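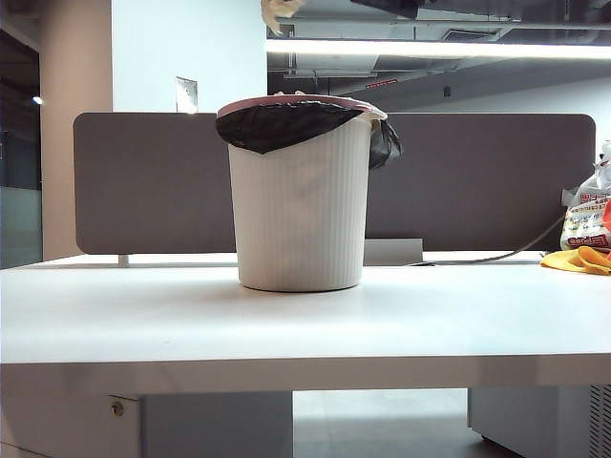 Section 4. Setting Up the Vuvix Rinse Station

This section applies to the Vuvix rinse station for surfboards, wetsuits, and small accessories, as supplied by Idivano to surf clubs, schools, and rental centers. It covers choice of location, first filling, connection of the catch tray, and daily operation. Winter storage is covered in Section 7.

Before starting, check that the following parts are present: the tank with lid, the catch tray, the hand pump, the hose with spray head, the sand filter and its housing, the overflow tube, and the adjustable feet. Report missing parts to the supplier before assembly. A station that has been partly assembled cannot be returned as new.

4.1 Choosing a location

1. Select a firm, level surface within reach of a freshwater tap. Concrete or compacted gravel is suitable. Loose sand is not.

2. Keep the station at least 25 feet from dunes, tide pools, storm drains, and the normal high-water line.

3. Leave enough room on the tray side for a longboard to be turned without striking the tank or another person.

4. Where local rules restrict the discharge of rinse water, obtain approval in writing before the first filling. Keep a copy with the station log.

Note: The rinse water will contain sand, salt, and traces of wax and sunscreen. Do not direct it onto dune plants, even where the ground appears to drain well.

Caution: The tank must be empty whenever it is moved. Lifting or dragging a filled tank can crack the base and may cause injury. Two adults are required to move the empty tank.

4.2 Assembling the tray and filter

1. Screw the feet into the underside of the catch tray and turn each one by hand until the tray slopes slightly toward the outlet.

2. Place the filter housing below the outlet. The arrow on the housing must point away from the tray.

3. Rinse the new sand filter under the tap until the water runs clear. Insert it with the coarse side facing up.

4. Close the housing and turn the locking ring until it clicks. Do not use a wrench.

5. Attach the overflow tube to the side port of the housing. Lead the free end to the approved drain point or holding container.

6. Pour a bucket of clean water onto the tray and watch the joints. If water appears around the locking ring, open the housing, reseat the gasket, and repeat this step. 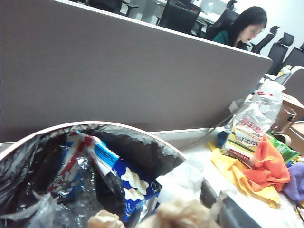
The overflow tube must run downhill along its full length. A tube that rises at any point will hold dirty water between sessions, and the smell will be noticeable by the second warm day. Where the ground does not allow a steady fall, raise the tray and tank together on a solid platform. The platform should extend past the feet on all sides.

4.3 First filling

1. Close the drain valve at the base of the tank.

2. Fill the tank with cold freshwater to the lower mark and leave it to stand for an hour. Check the base and the valve for drips.

3. Continue filling to the upper mark. Do not fill above this mark — the lid will not seat correctly and the pump may draw in air.

4. Fit the hand pump and connect the hose. Tighten both connections by hand.

5. Work the pump with the spray head open until the flow is steady, then close the spray head.

6. Empty the tank completely and refill it. The first tankful should not be used on wetsuits.

Note: Seawater must never be used in the tank, including for testing. Damage to the pump seals caused by salt is not covered under the warranty.

4.4 Daily operation

The person in charge of the station should be named on the log sheet for each day of use. At the Hurnow training beach, where this procedure was tried during a full August season, station supervisor Benedita Calado opened the log at 8 a.m. and closed it after the last lesson. Smaller centers may keep a shorter log, provided that every filter cleaning is recorded.

1. Ask users to shake or brush off loose sand before stepping up to the tray.

2. Rinse boards from nose to tail with the spray head set to the wide pattern. Turn the board over and repeat.

3. Rinse wetsuits inside first, then outside. Hang them over the rail by the waist, away from direct sun.

4. Rinse leashes, fins, and booties last.

5. Close the spray head between users. The trigger lock is to be used only by staff.
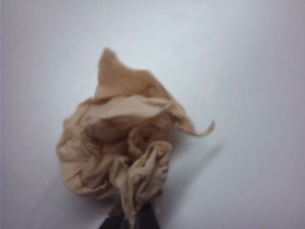 Soap, shampoo, and wetsuit cleaner may not be used at the station, including products labeled as biodegradable or reef safe. The sand filter holds back solid particles only and does not remove detergents. Centers that need to wash rental wetsuits should do so indoors, at a sink connected to the sewer.

Wax removal is also not permitted on the tray. Wax softens in warm weather, coats the filter, and blocks it within a few rinses. If wax has reached the filter, take the filter out and scrape off as much as possible while it is cold. Put the scrapings in the trash. A filter that remains blocked after scraping must be replaced.

4.5 Cleaning intervals

Filter: Remove and rinse at the end of each day of use. Replace after 1,000 rinses, or at the start of the season, whichever comes first.

Pump seals: Inspect every 500 rinses. Apply a thin coat of the supplied grease if the handle becomes stiff.

Tank: Drain, wipe down, and refill every Monday during the season. Centers that close for part of the week should drain the tank on the last day of opening and leave the lid off until it is dry inside.

Overflow tube: Flush with clean water whenever the filter is replaced.

Caution: Do not drink from the station or use it to fill bottles. The notice supplied with the tank must be fixed where it can be read from the tray side.

4.6 Disposal of collected sand

Sand taken from the filter should be spread on a sheet and checked for wax, plastic fragments, and broken leash parts. Clean sand may be returned to the beach above the high-water line where the local authority allows it. Anything else goes into general waste.

Questions about drainage approval should be sent in writing to Lurdes Esteves at the Idivano service desk. Replacement filters and gaskets are ordered through Baptista, using the part numbers printed inside the tank lid. Include the serial number of the station with every order.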